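Vokum Workshop Floor Coating, Dark Gray-Green, Two-Part Kit
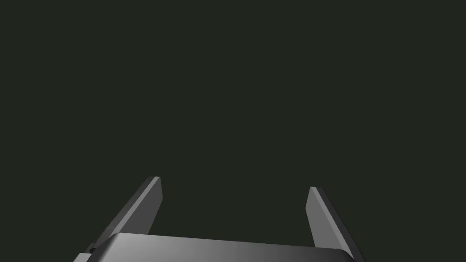

Vokum is a two-part epoxy coating for concrete floors in workshops, garages, laundry rooms and storage areas. It dries to a low-sheen finish that hides tire marks and dust better than a gloss floor does. One kit covers a single-car garage in one coat on sound, previously sealed concrete. Bare concrete takes two coats and needs a second kit.

The coating is made by Pasaribu and shipped from our warehouse in Laltevwood. We have carried it since the first batch and use it on our own packing floor.

What is in the kit
One can of base (Part A)
One can of hardener (Part B)
Wooden stir paddle
Nitrile gloves, one pair
Printed instructions

Rollers, trays and cleaner are sold separately. The hardener can is smaller than the base can. Both are filled to the right amount for each other, so if you are using the whole kit there is no measuring to do.

Color
The standard color is a dark green-gray. It looks nearly black under weak light and greener in daylight. If you are trying to match an existing floor, order the sample card first. The card is painted with the real coating and not printed, and the price comes off your first kit order. Light gray and brick red are made in August only and sell out most years. We don't take back orders on those two.

Where it can be used
Interior concrete, cement board and most cement-based leveling compounds. It can go over old epoxy that is still well bonded, provided the old surface is sanded dull. It is not made for wood, asphalt, vinyl tile or any outdoor slab that gets direct sun. Sunlight turns the color chalky. A strip just inside a garage door will fade a little faster than the rest of the floor.

Do not use it on a slab with damp coming up from underneath. To check, tape a square of clear plastic to the floor, seal all four edges and leave it for 24 hours. If there are water drops under the plastic or the concrete has gone darker, the floor is too damp to coat.

Preparing the floor
Most failures we hear about come down to preparation. New concrete should be at least a month old. Sweep, then wash with a degreaser and a stiff brush. Oil spots need more than one wash. Drip some water on the spot when you think it is clean, and if the water beads up, wash it again.

Smooth troweled concrete has to be opened up before coating, either with a grinder or with Gandine etching cleaner. The surface should feel like medium sandpaper. Rinse twice after etching and let the floor dry fully, overnight at the least and longer in cool weather. Fill cracks wider than a coin edge with epoxy filler and sand them flat. Ordinary wall filler will crumble.

Mixing
Stir Part A on its own until there is no thick layer left on the bottom of the can. Pour in all of Part B and stir slowly for several minutes, scraping the sides. A drill mixer is fine at low speed. High speed puts air in the coating and you will see pinholes in the finished floor.

Once the two parts are together you have 2 hours to use the mix at normal room temperature, and less when it is hot. Warm material left sitting in the can sets sooner than material spread on the floor, so pour it into a wide tray soon after mixing. Never put the lid back on a can of mixed coating. It gives off heat as it hardens.

Applying
Cut in the edges with a brush, then roll the rest with a short-nap roller. Work in strips back toward the door. Keep a wet edge and don't go back over parts that have started to get tacky. Two people make this much easier on anything bigger than a single garage, with one cutting in and the other rolling.

For a non-slip finish, scatter the grit pack over the wet coating and back-roll lightly. We recommend grit for any floor that gets wet, and for ramps and steps in all cases. It does make mopping harder. Some customers leave a smooth strip under the workbench where small parts get dropped.

Drying times
Light foot traffic the next day. Furniture and shelving after three days. Vehicles after seven. These are for a heated indoor space. In an unheated garage in winter, double them, and don't apply at all below the temperature printed on the can. Put the second coat on as soon as the first will take your weight without marking. If you miss that and the first coat is fully hard, sand it before you go on.

Care
Sweep often and mop with warm water and a mild detergent. Skip vinegar and citrus cleaners, which dull the surface over time. Brake fluid and paint stripper will damage it if they are left to stand. Wipe them up right away. Scratches can be touched up with a small amount of mixed coating. The 1,000 ml touch-up set uses the same color and is meant for this.

Safety
Wear gloves and eye protection for mixing and rolling. Keep doors and windows open while you work and until the smell has gone. Part B can irritate skin, and some people become more sensitive to it each time they touch it. Wash it off with soap and water, not solvent. Turn off pilot lights if you are cleaning tools with thinner in the same room. The full safety sheet is in the downloads section.

Shipping and returns
Kits go by ground freight only and can't be sent by air. We do not ship during hard frost, as Part B thickens and does not always recover. Unopened kits can be returned within a month. Opened kits can't be returned, but if one arrives with a dented lid or has leaked, don't use it. Write to us and we will send another.

Common questions

Can I mix half a kit?
Yes, if you weigh both parts. The ratio by weight is on the label of Part A. Don't go by eye. A soft, sticky floor nearly always means the ratio was off, and the only fix is to scrape it up.

Will hot tires lift it?
Not on a properly etched floor that has had its full seven days. On a smooth slab that was only washed, they may.

Can I coat the lower part of the walls too?
Yes, on block or poured concrete. Use a brush and put on thin coats so it doesn't run.

How long do unopened cans keep?
Two years from the date stamped on the base of the can, stored indoors.

For bulk orders or questions about a difficult floor, contact Syahrul Tuhumury at the Laltevwood sales desk. Please include the floor size, the age of the concrete and whether it has been painted or sealed before.

Related items
Gandine etching cleaner
Epoxy crack filler
Non-slip grit pack
Short-nap roller set
Vokum sample card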